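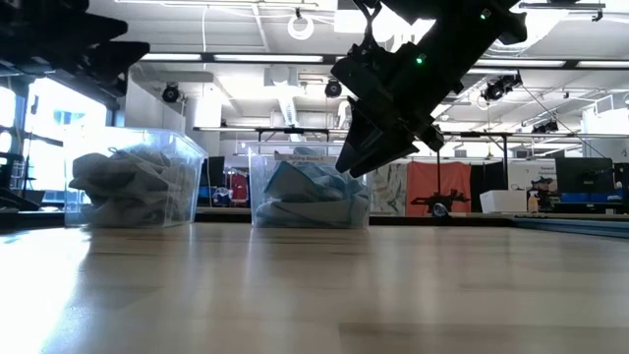
Since our last letter to you in February, the Nornau trail and cabin program has come a long way, and I am very glad to be able to write this report with most of the snow gone and the lower cabin open to guests again. Your grant covers three pieces of work (the cabins, the trail and the visitor information) and I will take them in that order, though they do run into each other. The first thing most guests ask us about is bedding, so let me start there. We have moved everything cloth out of the old cupboards and into clear plastic bins, the open kind you see here on the light wooden tabletop, where you can tell the gray fabric from the light blue without lifting a thing. It is a small change and it cost very little, but a family arriving tired at dusk can find what they need by headlamp, and the mice have lost a favorite winter home in the back of the cupboards.

Cabins

There are two cabins in the program, as you know, the lower one by the lake outlet and Kolář Cabin up in the trees below the pass. The lower cabin came through the winter well. We had the chimney swept, replaced the cracked pane on the lake side, and put in new mattresses with the covers that wipe clean. The covers squeak a little when you roll over, and we have had a couple of friendly remarks about it in the guest book, but I would choose them again.

Kolář Cabin is another matter and I would like to be plain about it. When we got up there and took the shutters off, we found that the meltwater had been running under the porch all spring and the two corner posts were soft right through. The cabin itself is sound. The porch is closed with rope and a sign until the posts are changed, and guests are using the back door, which opens straight into the kitchen and makes for some cheerful crowding at suppertime. The posts were not in the budget you approved. We would like to pay for them out of the money set aside for the woodshed roof, which has another winter or two in it, and there is a request for that at the end of this report.

Bookings are going nicely. So far this season 70 parties have reserved a stay at one cabin or the other, and a good number of them are new to us. We have kept one night each week at the lower cabin for walk-up guests, first come, first served, as you asked us to, and people do seem to appreciate being able to decide at the last minute, when the forecast is kind. The walk-up night is Saturday for now. That does mean turning away weekend bookings, which pinches a bit, and we may try a different night next season to see how it goes.

The trail

The loop around the lake and over Greltar Ridge is 15 miles, and we have now walked every bit of it with loppers and a saw at least once this year. The lakeshore side is in lovely shape. The boardwalk through the marsh has its new planks, and the herons have gone back to standing on the rail as though it had been built for them! Early in the morning, from six or so until the first day hikers arrive, this is the best place on the whole loop to sit quietly with something warm to drink. We have put a bench there, set back a few steps from the boardwalk so that walkers can pass without climbing over anyone's legs.

The ridge side is slower going. Wind brought down a great many trees between the saddle and the overlook, more than I can remember in any other spring, and several of them fell right along the trail instead of across it. The crew has cut a way through, and the old route can be followed again, but the tread is rough in that stretch and we are asking people to allow extra time. Below the overlook, the stream has shifted toward the west bank and taken a few of the stepping stones with it. In July or August, with the water low, it is an easy wade. In early summer it is cold and quick and comes over the knee, and I don't like families crossing there with small children. We have posted a notice at both trailheads advising an out-and-back walk from the lake side until the water drops. A proper footbridge would be a job for a different grant and a different year, and we will come to you separately about that if we decide to go ahead.

We also repainted the blazes. The old yellow ones were hard to pick out among the fall leaves, and the new ones are white, a little larger, and set a touch higher so that they show above the snow for people coming in on skis or snowshoes.

Visitor information

The new folding map is printed and I am enclosing a handful of copies with the paper version of this report. We ordered 2,000, and they are free at the trailheads, at both cabins, and at the counter of the bakery in town, where they seem to disappear fastest. The map shows water sources, the outhouses, the places where a phone will usually find a signal, and the spots where we would rather people did not camp. One mistake slipped past all of us. The spring near the saddle is drawn on the wrong side of the trail. It is marked with a sign on the ground, so no one should go thirsty, and it will be put right in the next printing.

The signboards are half done. The lakeside board is up, with its panels on birds, on the old ice-cutting business, and on what to do when you meet a moose (give it all the room it wants, and then some more). The ridge board is written and drawn but has not been made yet. The sign shop has had it for a while, and I have been promised it before the leaves turn.

We had hoped to start the guided evening walks this spring and that did not happen. The guide we had lined up took a full-time job elsewhere, and I would sooner wait for somebody who knows the marsh well than send people out with a person reading from a sheet. The money for the walks is untouched and still sits under its own line in the accounts.

Spending

Spending on the cabins is a little ahead of plan, because of the chimney and the window. Spending on the trail is close to what we set out, with the extra saw work on the ridge balanced by planks that came in cheaper than quoted. Visitor information is behind, for the reasons above. The full accounts are attached, with receipts behind them in the same order.

What comes next

Through the summer we will finish the tread work on the ridge, put up the second signboard, and restock firewood at both cabins before the road gets soft again. The stove at Kolář Cabin needs a new door gasket, and the outhouse there needs moving, a task for which I have not yet noticed anyone stepping forward.

Our request

We ask your permission to move the woodshed roof money to the porch posts at Kolář Cabin, and to carry the evening walks money over into next season. If you would like to see the porch for yourselves before deciding, please do come up. The lower cabin is free most weeknights until school lets out, the loons are back on the lake, and we would be delighted to walk you around as much of the loop as your boots and the stream allow.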